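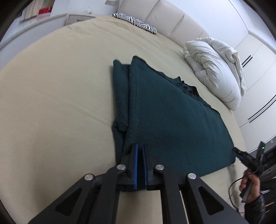
Home | Talks | Club News | Fixtures | Contact

Print this page | E-mail this page

Reading time: 4 minutes

Notes for my talk on crowds, heckling and good manners, Lukdale Basketball Club supper, October 19, 2019

(Wait for the plates to go. Thank Emiko Maruyama for the introduction, and for leaving out the story about the bus.)

Good evening, everybody, and thank you for staying on past dessert. I was asked to talk about the home crowd, and I said yes before I had thought about it, because I have been part of that crowd for 15 seasons and I suppose I figured I knew all there was to know. Then I sat down to write these notes and found I had a lot of questions and a cold cup of coffee.

Let me start with the Hollwood game in May. Most of you were there. We had over 300 people in a gym that feels full with half that, and it was loud in the way I love, feet on the bleachers and that one drum. We were down 2 with the clock nearly gone, and their point guard went to the line. You remember what we yelled at him. I yelled it too.

(Pause here. Let them laugh if they want to.)

He made both. Then he turned to our end, put a hand behind his ear, and took a little bow. I was furious for the whole drive home, and somewhere near the Talpur bridge I started laughing, and I had to admit it was a pretty good bow.

So that's my subject, really. What do we owe the kid at the line, and what does he owe us back? I think there's a kind of noise that belongs to the game. Drumming, stomping, the long low "ohhh" on a free throw, a song that rhymes the other team's town with something silly. Players tell me they like it. Mehwish Orakzai played four years for Ureck before she came to us, and when I asked her about it she said the worst gyms were the quiet ones, where you could hear one man chewing and one man complaining.

But she also said she could still repeat, word for word, something a grown woman shouted about her legs when she was sixteen. (Mehwish says I can tell this one. Look over at her table first, in case she has changed her mind.) She didn't remember the score of that game. She had to think about which year it was. She had the sentence, though, and the coat the woman was wearing.

I've carried that around with me a good while. I have a loud voice - my sister says it could sand a door - and I've started asking myself before I open my mouth whether I'd say the thing to the same kid in line at the grocery store. "You're going to miss!" Sure, I'd say that at the grocery store. He'd laugh. Some of the others I wouldn't.

(Skip the next bit if we are running late. The raffle has to be drawn before the hall closes.)

A word about the referees, and I can hear the groaning already. We lost one of our regulars last winter. He moved over to the Hollwood league, and when I ran into him he was very nice about it and told me the parking was better. I've been to Hollwood. The parking is terrible.

Now, the good news. The raffle and the shirt sales together have brought in 3,015 dollars toward the new scoreboard, so thank you, and please keep buying those shirts even if you think the green is a bit much. When it's up we'll finally be able to see the fouls from the cheap seats, and I expect we'll have opinions about those too.

(Hold up the song sheet.)

There is a sheet under your chair with the new words for the second-half song. Emiko wrote the verse and I'm to blame for the chorus. We'll try it once sitting down and once standing up, and I'd like the back tables to come in early, the way they always do anyway.

(Give the note. Not too high this time.)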